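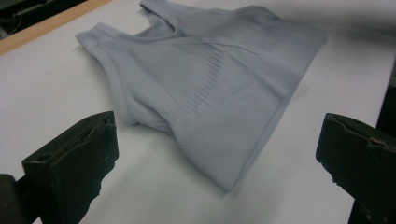 Knit top on the white board.

Is it worth teaching a robot to fold by hand-held gripper, or am I burning hours?

Posted in Robots and Automation Help -- April 2025 -- 8 min read

We use cookies to remember your settings and to see which pages get read. By continuing you accept this. Manage choices

I run a small garment returns operation in Livcombe. Mostly stretchy activewear: knit tops, cropped things, thin shirts with mesh in them. Somebody has to take each one out of the bag, look at it, fold it to a standard size and rebag it. It's dull work and I have trouble keeping people on it.

A company called Trindberg pitched us a two-armed folding cell in June and we've been going back and forth ever since. Their line is that no programming is needed. You "just show it." What that means in practice is that a person picks up two hand-held grippers, one in each hand, and folds the garment with them over and over while the cameras record. Then the recordings go off to be trained on and the robot arms are supposed to do the same thing.

I've now put 18 hours into this myself and I have doubts. My list:

The grippers are clumsy. I can fold a top in a few seconds with my fingers. With the grippers it takes far longer, and I drop the hem all the time. So I'm teaching the robot to be a worse folder than I am.

The fabric never lies the same way twice. Rib knit has some spring to it and the front and back layers slide apart. Every fold I show is different from the last one. I can't see what anyone or anything would learn from that.

They want 1000 demonstrations before they'll train anything, and the rep let slip that 4000 would be better. That was not in the pitch.

And there's a competing outfit, Cekard, who say the grippers are a waste of time and you should drive the real arms by remote control from the start. They would say that, they sell the remote control rig.

I'm not against the idea. I'd like it to work. But I've been sold "no programming" before and it always meant that I did the work in some other form. Has anyone got past this stage with soft goods? Not boxes, not bottles. Clothes.

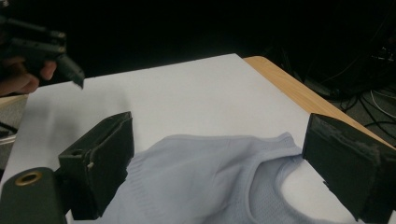 How many garment types should be in the first batch of demonstrations?

One, or two that are very close in cut and stretch, and add others only after the robot can fold the first kind.

I put that bit in because it's the one point Trindberg and Cekard agree on, and it came out of the only useful phone call I've had with either of them. It also means the "whole catalog" promise in the brochure is going to be a long time coming. We have tops with mesh, tops without, wide hems, no hems, rolled edges that curl under the moment you let go. If each of those is its own batch, I'd like someone to do the arithmetic in front of me.

Thanks in advance. Blunt answers preferred.

3 answers

Answer 1 -- accepted

You asked for blunt. Some of your complaints are good and a couple aren't, so I'll go in order.

I spent most of last year on towels and T-shirts at a laundry contractor in Ankrah. Different supplier from yours, same basic method, two hand-held grippers and a table.

Clumsiness first. You are right that you're slower with the grippers than with bare hands, but you're comparing against the wrong thing. The robot will never have your fingers. It will have two blunt jaws that open and shut. When you fold with the grippers you find out which moves are possible with two blunt jaws, and you stop doing the ones that aren't, like rolling an edge between thumb and finger. A recording of your bare hands would be full of tricks the machine can't copy. So the slowness is partly the cost of getting recordings that are any use to you at all.

That said, some of it is plain lack of practice. My first couple of days were bad enough that we threw all of it out. Did they tell you to throw yours out? They should have. If your early hours are in the pile with you fumbling hems and going back for them, the robot may well learn to fumble hems and go back for them. I'd ask Trindberg in writing whether anyone reviews the recordings before training. Ours didn't, for a while, and we paid for it.

On the fabric never lying the same: you want that. If you smooth every top into the same spot before you start, you'll get a robot that can fold a top that has been smoothed into that spot, and then you still need a person to do the smoothing. Drop it crooked. Drop it with the layers slid apart. What should stay the same is what you do about it. Decide on one order -- say sides in, then hem to neck -- and keep to it even when another order would be quicker for that particular garment. I had two people demonstrating who folded in opposite orders and neither would budge. The arms would start one person's fold and finish with the other's. Lost weeks to that.

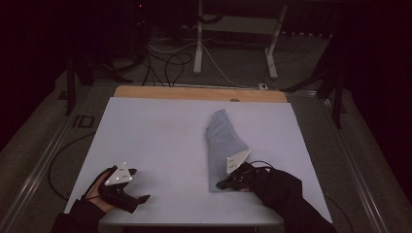 The narrow fold is where most of our failures came from, by the way. Once the garment is long and thin there's less of it to grab, and a jaw that closes a little high just slides over the top. Slow down for that part. Press, close, wait a beat, then move. I felt silly doing it, and our success rate on the last fold was still the worst of the lot until we did.

Also look at your gripper tips. They wear. When they get ragged they snag on knit, and then you're recording snags. We swapped ours too late.

Now the numbers. I can't tell you whether 1000 is right for you and I would be careful of anyone who says they can. We got something watchable well short of what we'd been quoted, and then it took far more than we'd been quoted to get to something I'd leave alone with a customer's goods. The first part is quick and makes a good demo day. I think that is how these get sold, and you're right to be annoyed the bigger number only "slipped out."

What I'd do is propose a stopping point. Tell them you'll record one garment type and they train on it. Then you come in with 40 tops they haven't seen, same type, dropped any old way by one of your people, and you keep score yourself. Agree beforehand what counts as a fold. If they won't agree to that, you've got your answer without spending another day at the table.

Where we ended up: towels work and run on their own most of a shift. T-shirts work with a person nearby. Anything slippery or with straps, we gave up on. I'd want to see straps done on video, uncut, before I believed it.

Answer 2

cekard is right, skip the grippers and drive the arms. otherwise you are recording what a human arm can do and the robot arm cant always get there. we had loads of recordings that were useless because the elbow would have had to go through the table. with remote control if you can do it then the robot did it, end of story. slower to learn though and it makes your shoulders ache. also the rig costs more. also ours broke

Comment on Answer 2

The elbow problem is real but it's checkable. Any decent supplier runs the recorded hand paths against the arm's reach before training and drops the ones that don't fit. Ask what share gets dropped. If they don't know, that's worth knowing too. I would not buy a whole second rig over it until I had that figure.

And remote control has its own trouble with cloth. You can't feel anything. With a gripper in your hand you get a little tug when the fabric catches and you ease off. Through a remote rig I was pulling tops clean off the table and only finding out by looking.

Answer 3

Posted by Valentina Gaete

I came at this from the other side. I was one of the people paid to do the demonstrations, at a place outside Livcombe, so I can't tell you much about the training but I can tell you about the table.

Quality goes off a cliff after lunch. Mine did and so did everyone's. If you're doing this yourself on top of running a business, I'd bet your evening recordings are poor and you haven't noticed. Short sessions, and a different person if you can get one, once you've agreed on the fold order like the first answer says.

Keep your markers visible. Ours had patterned plates on top of the grippers that the cameras followed, and if you leaned over, or your sleeve rode across one, the tracking went funny and the take was no good. I have no idea what setup you have, but ask how the position is tracked and what spoils it. We weren't told for ages. We'd do a whole morning and then hear that a third of it was junk.

Mind the cables too. I got in the habit of checking where they hung before every take. A cable that drags on the cloth does some of the folding for you, or undoes it, and the robot's arms won't have that cable.

Restart button. Use it. People don't like to throw away a take when they've got most of the way through, so they rescue a bad fold and save it. A few rescues are good to have, from what the engineers told us, if you do them on purpose and do them cleanly. A pile of accidental ones isn't the same.

As for whether it's worth it, I never saw the finished thing run. They finished with us and that was that. I was told it went well, but then they would say so.

Comment on Answer 3, from the original poster

Useful, thank you. I checked and yes, my first sessions are all still in there, and no, nobody at Trindberg has looked at them. I've asked for those to be pulled. I've also sent the test from Answer 1 over, word for word apart from the part about straps, where I added a line of my own. They've replied that they "love the spirit of it" and want a call. I've said I'd like it by email.

Marking Answer 1 as accepted for now. Will update if they agree to be scored.

Get the week's best answers in your inbox. Enter your email to subscribe. Unsubscribe at any time.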